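The forty percent shorter commute, and other things I was told

I have been reading apartment listings since August, and at this point I believe maybe a third of what any of them say. My lease runs out in the winter and the owner wants the place back for her son, which is fair enough, so I have to move whether I feel like it or not. I'm writing this down partly to get it out of my system and partly so the next person who searches for Kovthorpe and "bright and airy" gets more than the sales page.

Let me start with bright and airy. I have now visited nine places that used those words. Two of them were bright. One was bright because there were no curtains and the streetlight was level with the bedroom window. The rest had a window, I'll give them that. The word "airy" seems to cover anything with a ceiling. I asked an agent at Jomitz what made a particular unit airy and she told me it had "a lovely flow." You could walk from the door to the kitchen, if that's what she meant. It took four steps.

Then there's size. I bring a tape measure now, which agents do not love. The last place I saw was listed at 426 square feet. I measured every room, wrote it on the back of an envelope, and came up 27 short. When I asked, I was told the figure "may include the balcony." There was no balcony. There was a ledge with a railing in front of it, and I suppose if you are very slim and not worried about dying you could stand there with a coffee. I sent an email about it and got back a paragraph saying all measurements are for guidance only. So what are they guiding me to?

My friend Thư Đàm says I'm being unfair, and that everybody reads listings with a pinch of salt and adjusts. I've thought about that and I don't buy it. If everybody adjusts, then the honest landlord who writes down the real number loses out, because we all knock some off his too. Garnet Chisholm down the hall is renting out his late mother's place and he put in the listing that the bathroom fan is loud and the second bedroom is really a study. He had two calls in the first month. Meanwhile the "sun-drenched gem" over on the next street, which faces a parking garage, went in a weekend.

The commute claims are the ones that really get me. One building on the Kovthorpe side says it will cut your trip downtown by forty percent. Forty percent compared to what? From where? I called and the man on the phone said it was "based on average journeys." I tried it myself on a weekday morning, standing at the bus stop with everybody else, and it took longer than it does from where I live now. That's one trip, and I'm not going to pretend it proves anything. But it's one more trip than I think they made.

The other thing that has changed since I last moved is how much of the looking happens on a screen. Half the places I ask about don't want you to come by until you've done the online tour, filled in a form and sent proof of income. Zamadus, the site most of the bigger buildings here seem to use, won't even show you the street number before you've made an account. I made one. I now get a message every morning about homes I'll love, and they are mostly in a town I've never mentioned.

I don't mind doing some of it from my couch. It saves gas. What I mind is that everything is so clean and so empty that you can't judge it. A table and a chair and a pale floor will make any room look like you could live in it. Where does the vacuum go? Where do the boots go in February? I own a bookcase that belonged to my grandfather and I have not yet seen an online tour that would make me confident about where to put it.
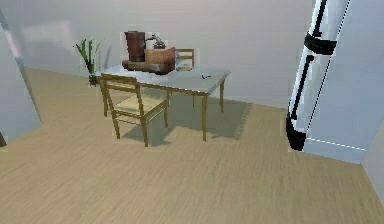

Should you sign for a place you have only seen online?

I wouldn't. Go and stand in it, at a time of day when the neighbors are home, and run the shower while you're there. If you live too far away, pay for a friend's lunch and send them with a tape measure.

My cousin's husband, Phúc Tô, signed from three states away and it went fine for him, he says. He also says the upstairs neighbor bowls, or something that sounds like it, and that he's gotten used to it. I'm not sure I'd call that fine.

A few words on reviews, which people keep telling me to rely on. I read all of them for one building, and there were two kinds. There were the ones written by people in their first week, who got a gift card for it (one of them said so, and it's still up), and the ones by people in the middle of a fight over their deposit. I don't trust either group very far. What I did find useful was reading the complaints and ignoring the stars. If four people over several years mention the same elevator, the elevator is bad. If one person says the manager is a monster, that could be anybody's bad day.

Better than any of it was buying lunch at Sầm, the noodle place across from one of the buildings on my list. The man at the counter was Chiến Lò, and he has had a good view of that front door for a long while. I asked him if people seemed to stay. He said he sees a lot of moving trucks. He wouldn't go further than that and I didn't push him, and it could be that it's simply a building for people in their first jobs. I took it off the list anyway. The soup was good.

Lise Landry, who used to manage rentals and now does something with insurance, gave me the one tip I've kept. Ask for last winter's heating bills. I've asked at every viewing since. So far I've had one person print them for me on the spot, one who said it was a privacy matter, and a string of people who promised to email them. I'm still checking my inbox.

The one who printed them has a plain, slightly dark place over a hardware store. The listing had three sentences in it and a typo. The bills were higher than I'd like and the kitchen drawers stick. It measured what it said it would, give or take an inch that was probably me holding the tape crooked. I'm going back on Tuesday evening to hear what the street sounds like, and I'll bring the measurements for the bookcase.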